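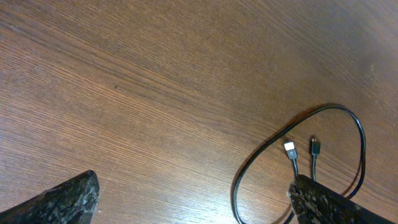 Wood grain on a tabletop. The darker and lighter bands follow the way the wood grew.

September 12, 2019
By the Terkeo Science Desk
Filed under: Plants and Materials > Ages 9 and Up

Why Does Wood Have Lines in It?

Look closely at almost any piece of wood and you will find lines. Some are straight and thin. Others bend, spread apart or close into loops. The lines are called grain. They were made while the tree was alive, and they record how it grew.

To understand grain, you need to know what wood is made of and how a tree adds more of it.

What wood is made of

Wood is built from cells, the tiny units that make up all living things. Most wood cells are long and narrow, like drinking straws, and they point up and down the trunk. Some carry water from the roots to the leaves. Others have thick walls and help hold the tree up. One cell may do both jobs.

Most of the cells in a tree trunk are dead. A water-carrying cell does its work only after the living part inside it is gone and an empty tube is left. The walls of the tube contain two main materials. Cellulose forms long, strong threads. Lignin fills the spaces between the threads and makes the wall stiff. Paper is mostly cellulose. Paper mills remove much of the lignin from better grades of paper, and the lignin left in newspaper is one cause of its turning yellow.

How a tree gets wider

A tree grows in two ways. The tips of the branches and roots get longer, and the trunk gets thicker. A nail hammered into a trunk at the height of your shoulder will stay at that height for the life of the tree, even if the tree becomes several times taller. The trunk does not stretch upward.

The thickening happens in a very thin layer just under the bark, called the cambium (say it "KAM-bee-um"). The cambium makes new cells on both of its sides. Cells on the inside become wood. Cells on the outside become inner bark, which carries sugar made by the leaves.

New wood is always added on the outside of the old wood. The oldest wood in a trunk is therefore in the center, and the youngest is next to the cambium.

Early wood and late wood

In places with a cold season, the cambium does not work all year. In December, in the northern half of the world, the cambium of an oak or a pine is resting. It starts again in spring.

Wood made in spring is called earlywood. Its cells are wide and their walls are thin, so a lot of water can move through them. Wood made later in the summer is called latewood. Its cells are narrower and their walls are thicker. There is more wall and less empty space in the same area, so in many kinds of tree the latewood looks darker.

One band of earlywood and one band of latewood together make a growth ring. In most years the tree makes one ring. A very dry year may leave a ring so thin that it is hard to find. A late frost, or insects that eat all the leaves, can stop growth for a few weeks and leave a false ring, which looks like an extra year.

Trees that grow in warm, wet places all year may have faint rings or none at all. If there is a rainy season and a dry season, rings can form for that reason instead.

From rings to stripes

If you cut straight across a trunk, the rings look like circles. If you cut the trunk the long way, to make a board, the same rings look like lines.

A ring is only the end of something much longer. Each year's wood is a thin layer wrapped around the whole trunk, shaped like a very tall, narrow cone with the tip cut off. The layers sit one over another. A saw passing through them leaves a different pattern depending on where it goes.

Flat-sawn boards are cut so that the wide face runs along the side of the rings. The face often shows arches or long pointed ovals, because the saw has sliced through the cones at a low angle.

Quarter-sawn boards are cut so that the wide face points toward the center of the trunk. The saw crosses each layer nearly at a right angle, and the face shows lines that are close to parallel. Quarter-sawn boards bend out of shape less as they dry. They also take more time to cut and waste more of the log.

The sawmill at Gruver cuts in both ways. Logs for floors and shelves are usually flat-sawn. Logs for drawer sides are quarter-sawn, as a drawer that changes shape will stick. 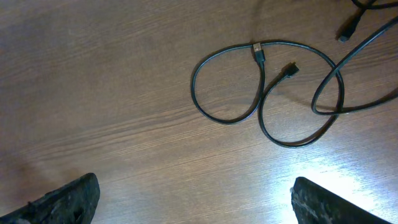 MATERIALS: LOOKING AT A SURFACE

Grain and light

The streaks on a finished tabletop do not look the same from every side. There are 2 reasons.

The first is the finish. Varnish and oil fill small gaps at the surface and make it smoother. A smooth surface sends much of the light away in one direction, like a mirror. If your eye is in the path of that light you see glare, and the wood there looks pale. Move your head and the pale patch moves too. The color of the wood has not changed.

The second is the wood itself. The cells are long tubes, and a cut surface opens some of them along their length. Where the grain waves in and out of the board, the tubes meet the surface at different angles and send light back in different directions. This can make bands that seem to swap from light to dark as you walk past. Woodworkers call such patterns figure.

Small marks in the grain

Wood also holds marks that are not part of the rings.

Knots are the bases of branches. As the trunk gets wider, it grows around each branch and encloses the lower part. The grain bends around a knot the way water bends around a rock. Knots are usually harder than the wood beside them.

Rays are thin sheets of cells that run from the center of the trunk toward the bark. They store food and move it sideways. In oak the rays are large, and on a quarter-sawn board they show as shiny flakes.

Pores are the open ends of wide water-carrying tubes. They appear as dots on the end of a board and as short dark dashes on its face. Pine, spruce and fir do not have them.

Stains can come from minerals in the soil, from fungi, or from iron touching the wood.

Reading the date

Because rings differ in width from year to year, a set of rings can work like a bar code. Trees of the same kind growing in the same area tend to have wide rings in the same good years and narrow rings in the same bad years. By matching the pattern in an old piece of wood to a pattern with known dates, scientists can tell when the old piece was growing. The method is called dendrochronology. "Dendro" comes from the Greek word for tree.

A roof beam in the grain barn at Dedness was dated in this way. It has more than 200 rings, and the last one under the bark was made in 1563. The tree was cut after that ring was finished. If the bark and outer rings had been trimmed off, the test could give only the earliest possible date.

A beam is not always the same age as its building. Good timber was often used again.

Try it

You will need a piece of scrap wood with a clean end, a magnifying glass and a pencil.

1. Look at the end of the wood. Find the curved lines.
2. Decide which side was nearer the center of the tree. The curves bend around the center.
3. Choose one dark line and follow it over the edge onto the face of the board. Mark it lightly.
4. Turn the board to the other end and see if you can find the same line there.

Words to know

Cambium: the thin layer under the bark that makes new wood and inner bark.
Earlywood: wood made at the start of the growing season.
Figure: a pattern on a wood surface caused by uneven grain, rays or color.
Latewood: wood made toward the end of the growing season.
Lignin: the material that makes wood cell walls stiff.

Next in Plants and Materials: Why Cork Floats

© 2019 Terkeo Learning. Contact the Science Desk | Back to top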